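Speaker notes: What the bench crew does now
Hanan Khasawneh, Stuno, Skurnwood refurbishing center
Slot: 40 minutes with questions. Clicker is on the lectern. Water!

OPENING

Say hello, say where I'm from. I run the teardown floor at Skurnwood, where old office computers come in on pallets and leave as working machines, tested parts or sorted scrap. I started on the benches myself with a screwdriver and a very sore thumb, so I come at robots from the bench side and I still get excited when I talk about it. If I go too fast, wave at me.

Ask the room: who here has opened up a desktop tower? Keep your hand up if you cut yourself doing it. (Wait for the laugh. There is always a laugh.)

WHERE WE WERE

The floor before the arms came in. 26 people on the benches, every one of them doing the whole job from start to finish. Side panel off, cables out, drives out, memory out, board out, next tower. On a good week we got through 600 towers.

Talk about hands here. Drive latches are stiff, cable clips are stiff, and the edges inside a cheap case are sharp. Fouad Qaisi had been with us longest and he wore a brace on each wrist by lunchtime. He was also the person who could look at a board and tell you which tray it belonged in, and he spent most of his day pulling plugs.

That bothered me for years. Stay on this for a bit, don't rush to the robot part.

WHAT WE BROUGHT IN

Keep this short, the engineers can find me at the break. Arms at the benches, a gripper on each, a small camera near the wrist so it can see what it's reaching for. We named the pilot line Estberg after the street the old building was on.

We tried to have the arms do everything in the first month. Big mistake, and I love telling this part. The arm would stop dead over a cable it hadn't met before and we'd all stand there looking at it. Every tower is packed a little differently. Somebody has been in there before you with tape and zip ties and their own ideas.

So we turned it around and asked the crew to split up the job. Big sheets of paper on the canteen wall, three columns: arm, person, both. They argued for two weeks and it was the best meeting I never ran. "Both" ended up the longest column.

THE BENCH TODAY

Leave the slide up while I talk.

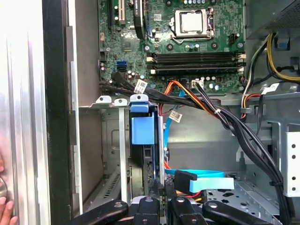 Reading time: 4 min

Look at the fingertips at the left, on the side panel. I put those in the middle of every talk I give, they're my favorite thing on the slide! A person and a gripper at the same case. That's the "both" column.

Then point to the blue latch on the drive cage, with the edge of a hard drive behind it. Latches like that were the thumb killers. And the light blue data cable, down by the gripper: cables took up more of the paper on the canteen wall than anything else. Memory slots are empty on this one, for anybody who was about to ask.

Let people look. Count to five in my head.

WHAT CHANGED FOR PEOPLE

Fouad now sorts boards and trains new starters on it. He wrote our grading guide, with his own drawings. We're keeping the drawings.

We have a job called cell lead that didn't exist before. A cell lead looks after the arms on a row, clears the stops, and decides when a tower goes back to a hand bench. Every lead we have came off the benches, and the pay grade went up with the job. Say that slowly. Managers in the room need to hear the second half.

The hard parts, and don't skip them. It's louder. Some people miss having a whole machine to themselves from start to finish, and they've told me so. Working at the arm's pace tires you out in a new way, so we moved the breaks closer together in May and let the crew set the speed on their own row. Two people tried it and asked to go back to hand benches. They went back, same pay.

And the log! The arms write down every stop. 2195 stops in the first stretch, and the crew read through them in the Nasrallah room over a lot of coffee and found that a huge share came from one kind of cable clip. They fixed it with a change to the order of steps. An engineer could have found that, sure, but the crew found it before lunch.

IF YOU'RE STARTING ONE OF THESE

Put the paper on the wall before you buy anything. Pay people for the time they spend arguing at it. Let them have the stop button and the speed dial from day one.

Thank the Skurnwood crew by row. Questions. If it's quiet, ask about gloves, someone always has an opinion about gloves.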